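Recording a two-handed pick with hand-held grippers

Applies to: Sonura hand-held gripper pair, Wollilent recorder
Level: beginner

This tutorial covers one short task from an empty session to a set of takes you can train on. The task is to pick up a coiled-rope piece from a table with both grippers, lift it clear, hold it, and put it back. It suits a first session well. The rope gives a little under the finger pads, so a slightly uneven squeeze won't end the take.

Before you start

Charge the recorder and check that there is space for the whole session. Our reference set for this task is 52 takes, and you should plan to finish it in one sitting so the table and lighting stay the same. Put on the harness and tighten both shoulder straps before you pick up the grippers. Run each cable down and away from the work area, with enough slack to reach the far edge of the table.

Check that the indicator light on each gripper is green. If one is not, unplug that gripper, wait for the recorder to drop it from the list, and plug it back in. Wipe the marker blocks with a dry cloth. A thumbprint across a black square is enough to lose tracking for part of a take.

Set out the table

Place the target at the far end, centered, where both arms can reach it without leaning. Leave two or three other items on the table. We use a small succulent, a bottle of green liquid lying on its side and a bunch of foliage with small white flowers. These are not part of the task and should not be touched, but the model needs to see them.

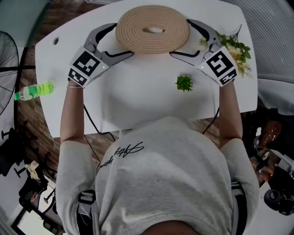
Tutorials > Teaching by Hand > Two-Handed Tasks

Step 1. Start the take with the grippers open

Sit or stand, but pick one for each block of takes and note it in the log. Bring both grippers up with the jaws open and pause for a full second. The software uses this pause to line up the two hands. Starts without it account for most of the takes we throw out.

Step 2. Close in from both sides

Move the two grippers toward the target at the same speed, jaws facing each other. Keep the marker blocks turned up toward the head camera. It is easy to roll the wrists inward as you get close — if you do, the markers tilt out of view just when the position matters most.

Step 3. Squeeze, lift, hold

Close the fingers slowly until the rope stops moving between the pads. Lift straight up and hold for a count of two. In single-hand takes, which you should mix in, one gripper does the lifting while the other stays open and clear of the target. Keep the free gripper in the air and don't rest it on the table. 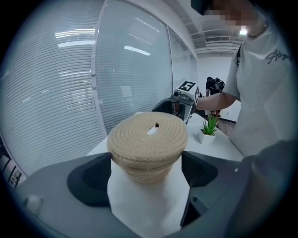

Photo: Batemness Motion Lab

Step 4. Put it back

Lower the target to the table and open the fingers fully before you pull away. Stray fibers can catch on a pad, so back out along the same line you came in on. Pause again for one second, then end the take.

Step 5. Review before the next block

Play back every take at double speed. Delete any where:

a marker is lost for more than 13 consecutive samples
the target slips and is caught again
a gripper bumps one of the other items

A dropped target can stay in if you pick it up again and finish. Tag it "recovery" and save it in its own folder.

Moving on to the robot

Export the session with the Naidoo profile and load it on the arm controller. Begin with 2,000 training steps and watch the first run with a hand on the stop button. If the arms close unevenly, go back and record another block — more steps on the same data seldom fixes that.

Next: Two-handed handoff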